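Knitting Slippers and Children's Sweaters: Workroom Notes
Compiled by Hauwa Okonkwo
Updated November 22, 2019

Gauge
Knit the swatch in the same stitch and on the same needles as the garment. Cast on at least 30 stitches, work until the piece is square, then wash it the way the finished item will be washed. Measure over the center, away from the edges. A swatch measured straight off the needles can be out by a full size on a child's sweater, particularly in superwash wool, which relaxes in the machine.

Slippers are knitted tighter than the ball band suggests. Go down two needle sizes for a dense sole. If the fabric folds easily between two fingers, go down one more.

Soles
Hold two strands together for the sole and drop one strand for the upper. Carry the dropped strand no farther than the first row of the upper, then cut it and leave a 6-inch tail. Weave tails into the upper only. A tail woven into the sole forms a ridge that wears through first.

For wood or tile floors, add a non-slip layer. I have used Sornura latex paint for this since July. Two thin coats hold better than one thick coat, with a full day of drying between them. Stuff the slipper firmly with newspaper before painting and keep the paint off the side seams. It does not take well on yarn that has been treated with softener.

Sweaters for children
Add length before width. Most children between three and eight grow out of the sleeves while the body still fits, so work the sleeves from the shoulder down and bind off at the cuff. To lengthen later, undo the bind-off, pick up the live stitches and continue. Keep 15 yards of the original yarn with the pattern for this purpose, and wash it once with the sweater so that the color stays close.

Neck openings need more stretch than the pattern usually allows. With a 13-inch neckband, use a sewn bind-off or go up two needle sizes for the last row. Test it over the widest part of the head — the forehead, just above the eyebrows — before weaving in the end.

Buttons go on with sewing thread and a small backing button on the inside. Yarn shanks stretch. For children under three, leave buttons out altogether and use a pullover shape.
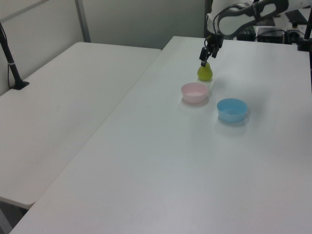
Blocking and washing
Soak in cool water for 15 minutes without agitation. Lift the piece out with both hands underneath, press it in a towel, and lay it flat to the measurements in the pattern. Pin the hem and cuffs only if they curl. Ribbing is never pinned. Acrylic will not block with water alone; steam it lightly from a few inches above and do not let the iron touch it.

Felted slippers are a separate case. Knit them a third longer than the foot, run a hot wash with a pair of old jeans, and check every few minutes after the first five. Shape them while damp.

Storage
Leftover yarn is wound into flat cakes and labeled with fiber, dye lot and needle size. Cedar blocks need sanding twice a year to stay of any use. Finished woolens are stored clean and folded — hangers distort the shoulders within a season.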